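Speaker notes, local bands talk, library upstairs room
October 2, 2018, 7pm start, doors half six
Bring: laptop, the good speaker cable, the Drimar single, water

BEFORE I START
Thank Marama for the room. Phones off. Fire door is the one by the toilets.
Say my name properly this time. Corey Kerslake, played bass in two of the bands nobody came for, wrote the fanzine for the ones they did.
Ask who in the room saw Drimar live. Hands. If Dalibor is here don't make him stand up.

1. OPENING
Play first 40 secs of "Sheehan's Yard", no introduction. Let it run till the second guitar comes in then fade, don't chop it.
Recorded in one afternoon in a rehearsal room over a tyre place. Drums in the corridor. You can hear a lorry reversing just before the last chorus if you know where to listen. They left it in, Darcy liked it.
That was Drimar, first single, A side. Tonight is them mostly, bit of Imano, bit of Asta at the end if there's time.

2. WHO THEY WERE
Line up at the start:
Darcy Pomare, voice and guitar
Anahera Paewai, bass, later keyboards as well
Dalibor Vaněk, drums
Second guitar changed all the time. Don't try and list them, did that last time and got two wrong and had a letter.
Formed out of the bits of a school covers band called Imano. Covers, weddings, one birthday on a boat. Anahera says they learnt more from the weddings than from any punk gig, you had to keep playing when someone's uncle fell in the drums. Get the laugh, move on.
Name: everyone asks. Drimar was painted on the side of a van parked outside the rehearsal room. Firm had long gone. Darcy copied the lettering off it for the first poster, which is why the R looks funny.
SLIDE: first poster. Point at the R.

3. THE SHEEHAN
Explain for younger people. Sheehan was the pub on the corner by the bus depot, back room, held up to 161 when the fire people were being kind. Low ceiling. Stage was pallets with carpet on.
Landlord let bands have the door money if they brought their own PA. Thats the whole reason there was a scene here. No grant, no arts centre. A back room and a man who wanted to sell beer on a Monday.
Drimar played there more than anywhere. Mondays at first, then moved up to the Thursday slot after the single.
Sound was awful at the front left, great by the cigarette machine. All the live tapes anyone has were made by the cigarette machine.
PLAY: live tape, "Cold Tea". Only the first verse, the tape stretches after that and it hurts.
If someone asks, yes that is Marama shouting at the beginning. She was doing the door and someone had climbed in the window.

4. THE SOUND
Careful here, went on far too long at the rehearsal of this.
Bass carries the tune. Guitar is doing the rhythm. Drums slightly ahead of everybody. That's it really, that's the trick. Most punk bands round here had it the other way about.
Demonstrate: play bassline of "Cold Tea" on its own (file 4 on the laptop, NOT file 3, file 3 is the loud one). Then with guitar.
Dalibor came from brass bands. His dad conducted. He counts everyone in quietly with his mouth, you can hear it on the single if you turn it right up.
Darcy's singing: he hated it. Had it turned down on every mix. Anahera used to go back in and turn it up once he'd gone for chips.
Rock'n'roll side comes from Anahera's mum's records. Little stabs on the off beat, the walking bits. Marama has still got the records, she may have brought some, ask.

5. THE TOUR
Keep short. August, the next summer. 31 dates on the poster, they played most of them.
Borrowed van, no back seats. Slept at people's houses. Supported Asta for the first week, then Asta's singer lost his voice and Drimar found themselves top of the bill in places that had never heard of them.
Best night: seaside town, working men's club, bingo first. They were told to be quiet until the bingo finished, so Dalibor set the kit up with tea towels on everything and then forgot to take them off for the first song. Went down so well they kept the tea towels for the rest of the tour.
Worst night: don't name the venue, owner's daughter has booked for tonight. Just say paid in sandwiches.
SLIDE: tour poster. SLIDE: Anahera's diary page, read the bit about the ferry. Read slowly, it's good and I always gabble it.

6. THE ALBUM THAT DIDN'T COME OUT
People come for this so give it room.
Ten songs done. Two studios. Label was keen, then the label wasn't a label any more, it was a phone that rang out.
Tapes went to Dalibor's garage. Then to Darcy's. Then there's a gap in the story and everyone tells it diffrently. Tell both versions, don't pick:
Darcy's version, they were left on a train.
Anahera's version, Darcy didn't like his singing and they were never on any train.
Pause here.
What we do have: a cassette copy, third generation, hissy. Seven songs, one cut off when the side ran out. Marama found it inside the wrong case, a language course.
PLAY: "Long Way Round", all of it. Don't talk over it. Sit down while its on.
After: say what I think. I think it's their best song and it's slow, and it would have lost them half the Sheehan crowd and they knew it.

7. SPLIT AND AFTER
No big row. People think there was a row. Darcy moved for work, Dalibor's first kid arrived, Anahera went to play keyboards for Asta.
Last gig at the Sheehan, not announced as the last gig. Same set as usual. They did "Sheehan's Yard" twice, the second time by accident, set list was written out wrong.
Sheehan shut the year after. Flats now. The back wall is still there, you can see the paint if you go down the side by the bins.
Asta: mention the second record, Anahera's playing all over it. Play 20 secs of the opening if not past quarter past eight. If past, skip, say it's on the handout.

8. WHY I'M BOTHERING
Own words, don't read.
Points to hit: small town bands get left out of the books. Tapes go soft in lofts. If you've got something, flyer, cassette, badge, photo, bring it in and Marama will scan it while you wait and give it straight back.
Especially want: anything from the Imano days. Anything with the second guitarists on. Any tape not made by the cigarette machine.
Do not get drawn into the argument about who was the first punk band here. Lost ten mins to it last time.

9. CLOSE
Last track, B side, "Nearly Home". Start it and talk over the intro only. 
Thank Anahera for the diary, Darcy for answering the phone eventually, Dalibor for the drum stories, half of which I can't use.
Handout by the door. Chairs need stacking, fours, against the back wall please.

TIMINGS
Sections 1 to 3, done by half past seven
4 and 5, ten to eight
6, five past eight at latest
7 to 9, then questions
Room has to be empty by nine, alarm sets itself

IF THE SOUND PACKS UP
Carry on, do the tea towel story early. Read more of the diary. Marama has a spare lead behind the desk. Last resort hum the bassline, have done it before, wasnt that bad.

LIKELY QUESTIONS
Is there a reunion? Say ask them.
Where can you buy the single? You can't, second hand only, check the label is green. The white label ones are copies someone ran off later and they're very quiet.
What happened to the van? Don't know. Went back to its owner with a different door.
Did they ever make a video? One, for "Cold Tea", on somebody's camcorder in the depot. Missing. Would love it.
One more came in by email, answer it first so I don't forget:

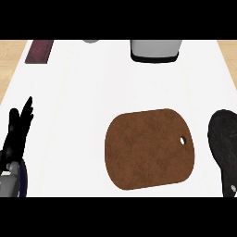 Did Anahera play bass or keyboards on the lost album?
Both. She played bass on all ten songs and went back in to add keyboards on the slower ones, including "Long Way Round", where the organ part at the end is hers.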